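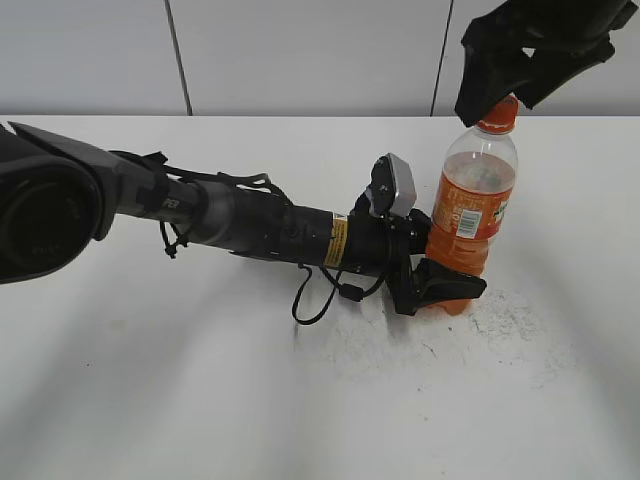 Selon Moushumi, on ne devrait jamais juger un soda à l'orange le jour où on l'ouvre, et elle me l'a redit deux fois au téléphone ce matin pendant que je rangeais l'étagère. Pour elle, le seul vrai test est celui du lendemain, bouchon revissé, quand le gaz a déjà un peu fichu le camp et qu'il ne reste que le sucre et ce qu'on a bien voulu mettre d'orange. Je le note parce qu'elle a souvent raison et que j'oublie toujours de le faire.

3 juillet 2022, atelier boissons, cahier commun

Bon, un dimanche, je sais ! Mais il fait bon ici, la rue est calme, et j'avais envie d'avancer sur les sodas avant que tout le monde revienne avec ses bouteilles de thé glacé.

J'ai repris la recette Polline, celle d'Asanka, avec le sirop passé à 104 g de sucre par litre de boisson finie. C'est moins que la précédente et ça s'entend tout de suite en bouche, si j'ose dire : l'acide arrive plus tôt, l'écorce aussi, et on a cette petite amertume du zeste qui me rappelle les confitures de ma tante (trop cuites, toujours, et délicieuses). Aiman va trouver ça trop sec. Je lui laisse un verre couvert au frais, étiquette verte, qu'il ne me dise pas après qu'on ne l'a pas consulté.

Côté couleur, je suis assez content. L'orange vif des bouteilles du commerce, celui qui se voit à l'autre bout d'une table, on ne l'aura pas avec notre seul jus, il faut s'y faire. Avec l'extrait de carotte de chez Usedell on s'en approche, un peu plus brun quand même. J'ai essayé 400 mg par litre puis je suis redescendu, au-delà il y a un goût de potage qui s'installe et qui ne repart plus. Thandeka proposait le paprika ; je veux bien, mais en toute petite quantité et un jour où j'aurai le nez en meilleur état.

Pour les bouchons : la série Plokham à jupe striée se visse bien à la main, même avec les doigts collants, et Dieu sait qu'ils l'étaient. L'ancienne série glissait. J'en ai mis de côté un sachet dans le tiroir du bas, merci de ne pas le mélanger avec les bouchons d'eau plate, le filetage se ressemble et on s'est déjà fait avoir.

L'étiquette enveloppante, maintenant. Ctibor voudrait qu'elle monte plus haut pour cacher le vide sous le goulot. Je ne suis pas d'accord, j'aime bien qu'on voie le niveau, c'est plus franc, et puis on remplit à l'épaule comme tout le monde. En revanche il a raison pour le code-barres : il faut un vrai panneau blanc derrière. Notre essai noir sur orange, la douchette ne le lit qu'une fois sur deux et la caissière de Sivakumar nous l'a fait savoir avec une patience d'ange.

Lot d'essai numéro 191, donc, mis au frais à midi. À goûter demain sans rien ajouter, et s'il vous plaît, dans les petits verres droits, pas dans les gobelets qui sentent la menthe.

À faire :
recommander de l'acide citrique, le bocal est presque vide
demander à Usedell si le prix de l'extrait tient jusqu'en septembre
retrouver le couteau à zester (Thandeka ?)
rappeler Moushumi après la dégustation, elle attend son lendemain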